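Home | Storage | Packing | Moving | Archive

Filed under: Small Spaces, Interviews

Packing the bedroom box

The manager of the packing desk at Jultico has worked with household goods for most of her career, first at a warehouse run by Verkum and now with customers moving between furnished apartments. Her interest is the last box, the one that takes whatever is left in a bedroom after the clothes and books are gone. We spoke on 8/16/20 and she asked that her name be left out.

"The last box is mixed by definition," she said. "It has paper goods, plastic goods and fabric, and each of those behaves differently under load." She works on the bed whenever she can. The height saves the back, and small items that drop stay on the covers.

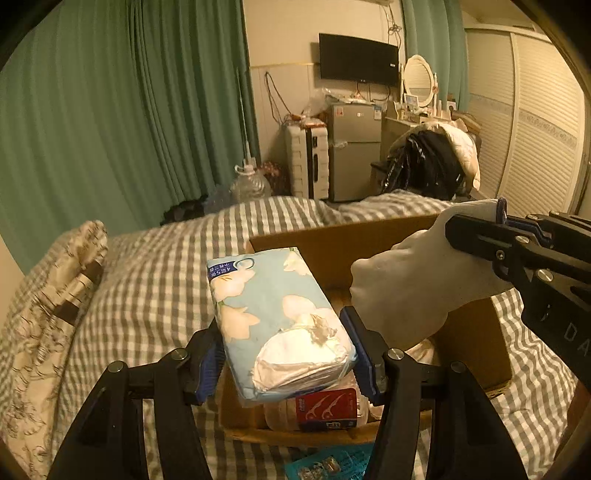

Paper goods are her first subject. A soft pack keeps its shape only while the wrapper is intact, and once it has been opened the corners collapse and the sheets pick up dust. She does not throw opened packs out. The light blue tissue pack with the white flowers, torn open on its face, is one she would put in near the top with the opening facing a side wall. Floss picks and other flat packages can stand on edge beside it. Blister packs go in last, on top, with nothing hard pressing on the cells.

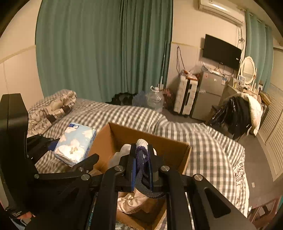 Fabric as filler

Jultico stopped buying loose fill in January. The desk had been using 251 bags of it a season, and the manager found that most bedrooms already held enough cloth to do the work. "Satin slides, so I don't use it to hold anything still," she said. "Anything with a nap or a nub will grip cardboard." She folds thick bands to the outside of the bundle and puts thin cloth in the center.

Her test for a full box is simple. She closes the flaps and presses with a flat hand. If the top gives, she adds one more textile. If it bulges, she takes one out. The cartons come from Skilus, order code 881, and she buys 4,000 at a time.

Hard plastic shapes were the last topic. She keeps them to one side of the box and leaves the other for bags and packets.
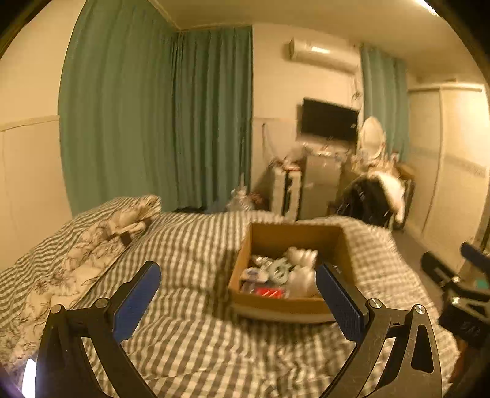 Odd shapes waste volume, she said, and the usual mistake is to force them together until one cracks. She allows 2 such items per layer and fills the gaps with socks. Small parts go in a clear bag so they can be checked without being opened.

Labels go on a side wall, never the top. The desk at Bittencourt, where most of her boxes are sent, stacks them as they arrive and reads them from the aisle.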